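Wiping a Whiteboard, 1,344 Times

Wotex has spent the summer teaching a pair of robot arms to clean a whiteboard, a job most offices have managed to avoid since April.

The project, called Mudari, is collecting demonstrations for a learning system that is supposed to pick up household and office chores by copying people. An operator steers the two arms by hand through a task, the motion is recorded, and then somebody scribbles on the board and they do it again. The team had 581 usable recordings as of 5 August 2022 and wants 1,344 before training starts in earnest.

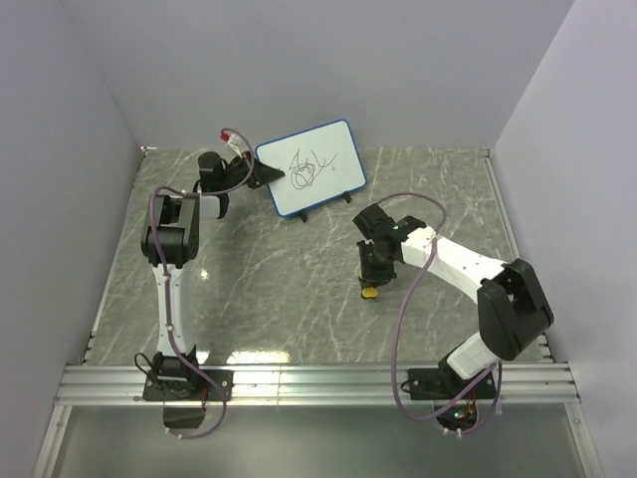

Robotics | Data Collection

The scribbles are a bigger part of the work than anyone had planned for. Early sessions used tidy straight lines, and the first trained model became very good at tidy straight lines. Operators are now told to draw badly, and to leave the board crooked.

"I have a degree in mechanical engineering and my written feedback last month was 'more loops,'" said Tayla Cosgrove, who runs the day shift.

Another 106 recordings were thrown out, mostly for hesitation. A system that learns from people also learns their pauses, and an early version would stop partway through a wipe — for 58 seconds in one case — as if it had remembered an appointment.

Oranuch Srithong, who reviews the recordings, said she rejects anything she would be embarrassed to see repeated. That standard has cost Cosgrove two of her own sessions, a ruling she is still appealing.

Drawer opening comes next, at the company's Bendora site. Wotex has not said who will be closing them.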